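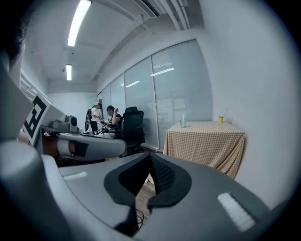
4. Hanging the bag (Durkby 80)

1. Screw the swivel into the ceiling mount. Hand tight, then a half turn with the wrench.
2. Clip on all four chains. No twists.
3. Lift the bag, two people. Hook it on.
4. Check the gap. Bottom of bag at belt height, more or less.

Note: Timmermans mounts need the 9 mm adapter, part 2824, sold seperately.

CAUTION: Max load 300 lb. Dont hang from drywall.

5. Re-tighten after first few rounds, then every August.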